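10월, 오후 늦게

Pivia 세정제 건. 공급사 자료에는 "희석 후 12주간 세정력 유지"라고 적혀 있는데, 나는 이 문장을 처음부터 안 믿었다. 시험 조건이 한 줄도 없다. 물 경도도 없고 보관 온도도 없다. Lititville 공장에서 받은 성적서를 다시 달라고 했더니 같은 PDF가 또 왔다.

일단 우리가 한 것만 적어 둔다.

- 원액 배치: Skombridge 창고에서 받은 것. 라벨 번호 564
- 희석액 1,000 mL, 수돗물 사용 (탈이온수 아님, 주의)
- 갈색 유리병 6개에 나눠 담고 뚜껑에 유성펜으로 표시
- 시편은 스테인리스, 오염원은 식용유에 카본블랙 섞은 것

첫 세척 결과는 그럭저럭 괜찮다. 그런데 대조군으로 돌린 맹물 + 문지르기도 생각보다 잘 닦인다. 눈으로 봐서는 둘을 구분하기 어렵다. 이러면 세정제가 좋은 건지 문지르는 손이 좋은 건지 알 수가 없다. 문지르는 횟수를 고정했다고는 하지만 힘은 고정 안 했다. 다음에는 추를 올려서 할 것.

흰 표면은 카본블랙이 조금만 남아도 티가 나서 시편 판정 기준을 다시 잡는 데 참고할 만하다. 다만 조명 그림자를 얼룩으로 착각하기 쉽다. 지난번 판정표에서 두 칸은 그래서 지웠다. 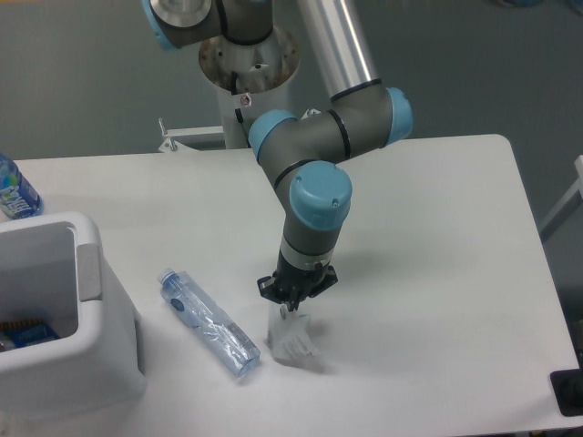
흰 테이블과 받침대 쪽. 원판 테두리에 녹빛 얼룩.

Başaran 쪽 보고서도 읽었다. 같은 계열 제품으로 "잔류물 없음"이라고 결론을 냈는데, 방법란을 보면 마른 천으로 한 번 닦고 육안 확인이 전부다. 그걸로 잔류물이 없다고 쓰면 안 된다. 헹굼수를 받아서 증발시키고 무게라도 재야지. 우리 저울로 차이가 보일지는 모르겠지만 빈 접시 무게부터 여러 번 재서 흔들리는 폭을 알아 두자. 그 폭보다 작은 값은 표에 안 쓴다.

pH도 못 믿겠다. 시험지로는 병마다 같은 색인데 측정기로는 병 순서대로 값이 조금씩 내려간다. 희석액이 변한 게 아니라 전극이 밀리는 것 같다. 완충액으로 중간 점검을 안 한 내 잘못. 오늘 pH 값은 전부 괄호 쳐 둠.

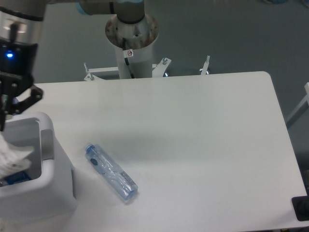 보관 조건도 다시 정해야 한다. 창가 선반은 오후에 해가 들고 안쪽 캐비닛은 히터 배관이 지나간다. 둘 다 "실온"이라고 적어 버리면 공급사랑 똑같은 짓이다. 온도 기록계를 하나씩 넣고 시작하는 게 맞다. 갈색병 효과를 보려면 투명 유리병도 같이 둬야 하는데 남은 게 있는지 확인 필요.

거품 높이로 세정력을 가늠하자는 의견이 있었는데 반대. 거품 많은 제품이 잘 닦인다는 근거를 아직 본 적이 없다. 재고 싶으면 재되, 세정력 칸에는 넣지 말 것.

할 일
- [ ] 추 고정 지그 만들기 (무게는 문헌 보고 결정)
- [ ] 탈이온수 희석액 한 세트 추가
- [ ] 판정은 병 표시 가리고 다른 사람이 하기
- [ ] 전극 세척, 완충액 새로 개봉
- [ ] 공급사에 시험 조건 다시 문의. PDF 말고 원자료로 달라고 할 것

12주 시험은 이게 다 정리된 다음에 시작한다. 오늘 담은 병은 예비용으로만 쓰고 본시험 표에는 넣지 않는다.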